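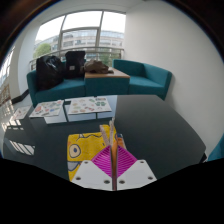 Folding fabric shopping bags so they stay folded: is any of this worth it?
Posted in Home & Storage, October

Zihan Su

I have a drawer in the living room that is supposed to hold our cloth bags. Right now it holds a wad. Most of them are printed cotton or that thin slippery stuff, in bright colors with cartoons on them because my kids picked them, and nearly all have cord handles. The handles are what beat me. I lay a bag out on the coffee table, get the body nice and flat, fold it in thirds, and the cords spring up and drag the whole thing open again.

I've watched the videos where someone folds a bag into a neat triangle in four seconds. I don't believe them. I've tried it with my own bags and I get a lumpy samosa that falls apart when I shut the drawer. My sister says to buy the Stomex drawer dividers, but I'm not paying for plastic to hold free bags unless somebody has used them for longer than a week.

So, does any fold survive a normal household? And what do you do with the cords? Please don't tell me to own fewer bags. I know.

Marietjie Potgieter

The triangle fold works on flat strap handles and very little else. The people in those videos are using a brand new bag with a crease already in it. Try it on something that's been through the wash and see how far you get.

What I do with cord handles:

Lay the bag on a hard table. A bed or a sofa cushion gives too much and you end up ironing with your hands for nothing. Smooth it from the bottom seam toward the opening, so the air goes out the top.

Bring both cords together and lay them down INSIDE the outline of the bag, pointing at the bottom seam. Most people leave them sticking out past the top edge and fold around them, and then the cord works like a spring.

Fold the left and right sides in over the cords so they're trapped. It should be a long strip now, a hand wide or so.

Roll from the bottom seam up to the opening. Roll it, don't fold it. When you get to the top, tuck the loose end into the roll, or put a hair elastic on it if the fabric is slippery.

Cotton stays put fine. The slippery ones need the elastic and I've never found a way around it, whatever anyone tells you. I also wouldn't bother doing this with a bag you use twice a week. Hang that one on the door.

On the dividers, I had a set from Brero, not Stomex. They slid around every time the drawer opened. I cut down a shoebox and it does the same job.

Gebremedhin Hailu

just stuff them all in the biggest bag. works for me

Eyvindur Bjarnason

I'd agree with Marietjie on the rolling and disagree on the shoebox. Rolled bags in a shallow box lie on their sides, you pull one from the bottom and the rest come undone. Stand them on end in something deeper. I use an old cookie tin.

Two things I would check before spending an evening on it. First, how stiff is the cord? Some of the beige rope kind holds a bend and some doesn't, and if yours stands up by itself when the bag is lying on the table, no fold is going to win for long. You can soften it a bit by washing it, in my experience, but check that the print can take it. I lost most of a picture off one bag that way and the cord was still stiff afterward.

Second, how deep is the drawer? Measure it with the drawer closed, from the bottom to the underside of whatever is above. Mine turned out too shallow for anything standing up, and I only found out after I had rolled the lot.

I'm not convinced the ironing people have a point either. I ironed half of mine once and left the other half, and a month later I couldn't have told you which was which.

Zihan Su

Thanks. Tried the roll on three of them tonight. Tucking the cords inside does help, I'll admit that much. The slippery one opened before I got it to the drawer, so elastic it is. Will see what's left of it once the kids have been in there. No dividers for now.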